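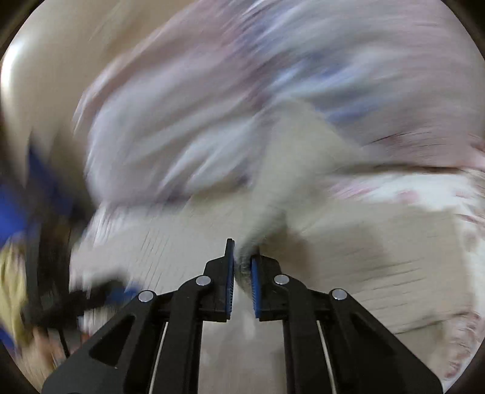
Beige-grey cloth, one end of it anyway. The pile behind it is a blur of lavender-grey, dusty pink and white.

I have been reading about folding again, which is my own fault. Miroslava Čierny lent me a book on household linen and I made the mistake of taking it seriously for most of March. Her view is that a cupboard should be arranged so that you can see the edge of every single thing in it, standing up like files in a drawer. My view, after trying it, is that cloth doesn't want to stand up. It wants to lie down, and if you make it stand it waits until you have closed the door and then lies down anyway.

The pale cloths are the worst. I have a lot of things in that no-colour between beige and grey: napkins, tea towels, a table runner I never use, two pillowcases from a set that used to be four. On the bed they all look like one big heap of porridge. You take hold of a corner and pull, and what comes up might be a napkin or it might be the beginning of a sheet. The book says to sort by size before you fold. Fine, but you can't tell the size of a crumpled thing without unfolding it, so sorting by size means opening everything out flat and then folding it all, and by then you have handled each piece twice and your tea is cold.

Then there's the question of where to pick it up. The method (it does call itself a method) wants you to find two neighbouring corners straight away and let the rest drop. I've watched a couple of videos where people do this in one go, flick, and there's the towel hanging perfectly square in front of them. I don't believe those towels were ever in a heap. I think somebody put them down neatly a moment earlier and then gave them a bit of a ruffle. Mine come up by the middle, or by a hem, and I have to walk my fingers along the edge like someone looking for a light switch.

I'll give the book one thing. Pinching a small bit at the very end does work better than grabbing a handful. A handful puts creases in that you then fold in for good. With a small pinch the weight of the cloth does some of the straightening for you, at least with linen. It does nothing for jersey, which the book hardly mentions, and nothing at all for fitted sheets, which get a cheerful page and a half of diagrams that I have followed to the letter and can report end in a lump.

I also bought the Menine dividers, against my better judgement. They slot into a drawer and are meant to give each stack its own little room. They might suit a drawer of the right depth. In mine there's a gap at the back where the napkins slide down, and I now have a second, secret pile of napkins behind the first. The Kullau baskets I had before were uglier and held more. They've gone up in the loft with the Christmas things and I expect they'll be down again by summer.

What I've ended up doing is much duller. Tea towels get folded in half and half again and go in flat. Napkins the same. Anything bigger than that goes over the back of a chair first, so I can see what it is, and gets folded from there. The whole wash takes me less time than chapter 5 did, and if the cupboard isn't a joy to open, well, I open it to get a towel out.

Miroslava came round and had a look, and was polite. She said the shelves were "very full", and asked whether I really needed all those cloths. I probably don't. According to the book you should let go of anything you haven't used in a year, which would take care of the runner and most of the napkins, but then people come to dinner and there you are with kitchen roll. I've put the runner on the maybe shelf. There are 7 things on the maybe shelf at the moment, and I had forgotten owning most of them.

She can have her book back next time she's over. I've still got the chapter on curtains to go, and I'm told it's the good one, but the person telling me was Miroslava.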